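Grants > Current awards > Ondrejka Community Kitchen > Progress report, October

To: Emília Doležal
From: Stuart Furnival

Quick one, sorry, full numbers come with the next claim.

Meals. Target for the period was 2,000, we served 1,622. September was slow, two delivery routes didn't start until the second van passed inspection. Both running now. I expect to make up most of the gap before the holidays but not all of it.

Cooking classes. 20 people signed up for the evening course, more than we have room for, so it's split into two groups. Tuesday group is full. Other one has a few places left and the library is putting flyers out. Knife skills and soups first, then bread, then cooking for one on a small budget, which was the topic most people asked for on the sign-up form.

Money. Equipment line is nearly spent. Fridge from Dralleo came in under the quote, the dishwasher came in over, so it about evens out. We still owe Prenance almost 3,000 for the plumbing and the new floor drain. Invoice is atached to the claim form. No change asked for on the salary line.

Staffing. Still no weekend cook. Ad has been up since August, three interviews, one offer turned down over the hours. Would like to move the shift to a 10 a.m. start and re-advertise, need your OK becuase the hours are written into the agreement.

Suppliers. Ikiline dropped the vegetable boxes on our side of the river. Buying from the wholesale market for now, costs more, quality better. Will have a per-meal figure for you next time.

Still open from your last letter: allergen labels (done), fire door (booked), visitor survey (not started).

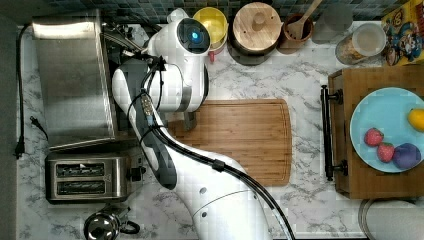

On the survey, I'd like to keep it to one page and hand it out with the meals. If you have standard questions you want in there, send them over before we print.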